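Graron Hardwax Finish, satin: two months on a walnut-stained table
Posted July 30, 2024
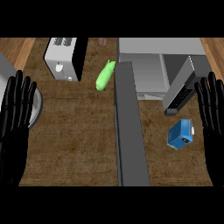
Graron sells this hardwax oil as a one-can replacement for stain sealer and topcoat. I applied it in June to a dining table already stained dark brown, sanded to 120 grit and vacuumed. The product is a linseed and carnauba blend in a squat can with a press-fit lid. The lid does not reseal well once product dries in the rim. Wipe the rim before closing.

Application. The label calls for 2 thin coats with a white pad. Thin matters more than the label suggests. My first coat went on too heavy along one side and stayed tacky overnight; I cut it back with a gray pad and recoated. Working time before buffing is 20 minutes at normal room temperature. At the 33-minute mark the pad started to drag and left swirl marks that needed mineral spirits to remove.

Coverage. The can gave both coats on the top, apron and legs, with enough left for a small shelf. I did not treat the underside.

Sheen. Closer to matte than satin. On dark stain it deepens the color slightly and leaves grain texture easy to feel. Anyone expecting a filled, level surface should use a film finish.

Durability. Water left standing for 60 minutes produced no ring. Coffee did the same. A hot mug left a pale mark that buffed out with a dab of fresh oil. Olive oil darkened one spot and it has not faded. Scratches from a dinner plate show, though less than they did on the Stevens polyurethane I used on the previous table, and they can be repaired locally.

Odor. Moderate for the first day, faint for a week after that.

Compared with Nerngate Floor Oil, Graron buffs out more evenly and cures more slowly. Nerngate is the better choice for boards that have to take foot traffic soon after coating.

Rags can self-heat. Lay them flat outdoors until dry or soak them in water before disposal.

Rating: 4 out of 5. One point off for the lid and the sheen label.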